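Skip to content
Search this site
Search for: Go
Print this thread
E-mail this thread

Baltach bench notes – 6/5/20

1. Long thread on how we gather examples for the cable task. I get asked for this a lot and my answers are scattered over old posts, so I'm putting them in one place.

2. The task is network cables. Pick up a plug, line it up with a port, push it in. Later on, pull it out again and hand it from one arm to the other. People do this without looking. A learned policy needs to be shown it many times.

3. An episode is one try at one cable, start to finish. A person steers both arms the whole way through. We save the camera views, the joint positions, the finger openings and a one-line instruction typed in before the run.

4. The target for this set is 300 episodes that pass review. As of this morning we have 297. The last three should be done before anyone goes home.

5. I write "pass review" because the raw number is a lot bigger. We have recorded 852 tries since we started on cables in November. Many of the early ones were practice, and we threw those out in bulk.

6. Each arm has its own close-up camera view and each view gets checked before a session. I pull one still per camera and look at it at full size. It takes a minute and it has saved us whole afternoons.
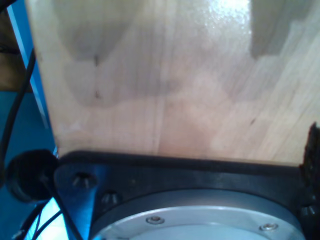 7. What I look for in the check: is the view sharp, is the clock on the recording machine in step with the arm log, and is the light the same as yesterday. Glare is the one that gets us most. A shiny surface can go white in the middle and the model then learns from a blank patch.

8. We used to fix glare after the fact by turning the brightness down on the saved video. Don't do that. The robot won't get corrected video when it runs by itself. Fix the lamp or leave it in.

9. Cable slack matters more than I expected. A stiff cable pushes back on the fingers and the plug turns in the grip. The person steering feels none of that through our controllers. They only see the plug go crooked and have to correct by eye.

10. So the rule is: keep the corrections. If the plug turns and the operator fixes it, that stays in. If the plug drops and the operator picks it up again, that stays in too, with a tag. We only reject when the arm faults or a video stream stops.

11. For the first 105 episodes we did the reverse and kept only the smooth ones. The policy trained on those looked great until the plug was slightly off, then it pushed at the front of the switch until we hit stop. It had never seen a bad grip get better.

12. We also change the clutter. Whatever is on the table at the start of a session gets moved, swapped or taken away after every few episodes. Packaging is good for this. It has print on it, it has edges, and cables slide over it in a way they don't on bare wood. 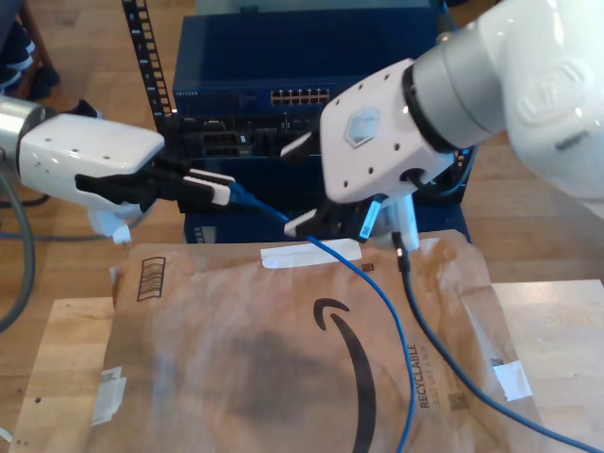

Blue network cable in the left gripper, with the second arm reaching in over the mailer.

13. Two arms means two chances to get in your own way. Our operators settle on which arm holds and which arm helps before they start, and say it in the instruction line. "Left holds plug, right clears cable" is a fine instruction. "Do cable" is not, and I have had to go back and rewrite a pile of those.

14. Finger pads wear. We write down every pad change in the session log with the episode number next to it. If the grip looks different halfway through the set, I want to know whether it was the pads or the person.

15. Length. Short episodes are easier to review, but the operators rush if they think short is the goal. We took the timer off the screen – tries got a little slower and the drop rate went down.

16. Review is done by someone who did not steer. They watch at double speed, mark the moment of first grip and the moment the plug seats, and add any tags. If they can't find one of those two moments, it goes back for a second look.

17. Someone at the Waltberg bench asked if we could share operators between sites. Yes, but give a new person a full day on practice cables first. Hands that are used to the Bundgaard controllers squeeze too hard on ours.

18. The tag list and the session sheet are in the Jastcombe folder. If you copy the sheet, change the site code at the top. We have had two sites filing under ours and sorting it out was slow.

19. Next up after this set is unplugging, which needs a thumb-like press on the clip. I haven't decided how to record that yet. If you have done it with plain two-finger grippers, reply with what pads you used.

Related threads
Session sheet, with notes on each column
Why we stopped trimming the start of episodes
Moving the Waltberg bench: what had to be set up again
Tags we use and tags we dropped
Bundgaard controllers, first week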